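Faint marks on white tabletop, what should I clean it with?

Posted in Home Care > Furniture and Surfaces
482 views

Ustanden
I have a white table in the spare room that gets used for crafts, homework and bath toys drying out. The top is smooth with a matte finish. I bought it secondhand, so I don't have the care sheet and don't know what the coating is.

There's a thin diagonal line on it that I can't decide about. It could be a scratch or it could be something rubbed off onto the surface. Dish soap and a sponge did nothing. The line is faint, so look toward the right side, away from the red duck.

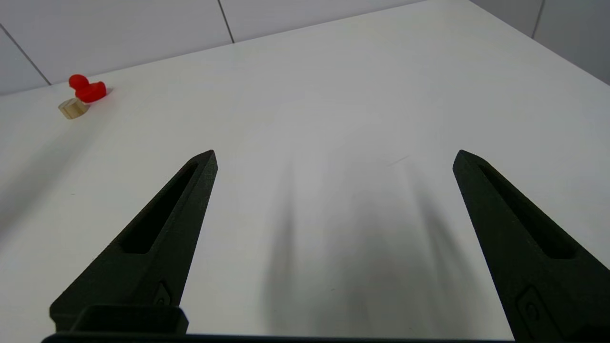 The tabletop, with the line near the center-right.

I'd like to get it off without leaving a shiny spot. I have rubbing alcohol, baking soda, white vinegar and a pack of melamine sponges in the house. Which one do I try first? I paid 170 for the table and would like to keep it decent.

Jeleo
Run a fingernail across the line with your eyes closed. If you feel a catch, it's a scratch and no cleaner will take it out. If you feel nothing, it's probably transfer from a toy, a shoe or the bottom of a box.

For transfer, start with the alcohol. Put a little on a white cotton cloth, test it underneath the table first, then wipe along the line for a few seconds and stop. Look at the cloth. Color on the cloth means it's working, so move to a clean part and go again. Rinse with plain water and dry it.

Leave the melamine sponge for last. It is a very fine abrasive, and on a matte top it can polish the area you rub.
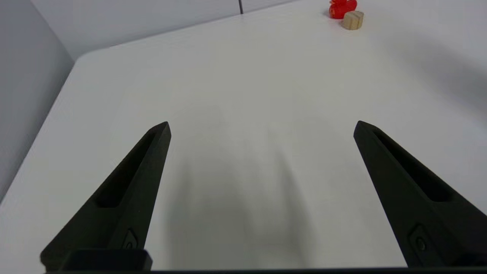

When you check your work, do it with a lamp held low at one side and let the surface dry completely first. Overhead light hides shiny patches on white, and shadows make you think there's a stain where there isn't one. I went over the same gray area on mine three times before I moved the lamp.

If it is a scratch, I would leave it alone. Filler sticks for white furniture never matched mine and the repair showed more than the scratch did.

Usgate
baking soda paste, leave it on overnight. worked on my counter 100 percent

Jeleo
Please don't leave it on for 24 hours or overnight on an unknown coating. Baking soda is abrasive too, and the dried paste has to be scrubbed off.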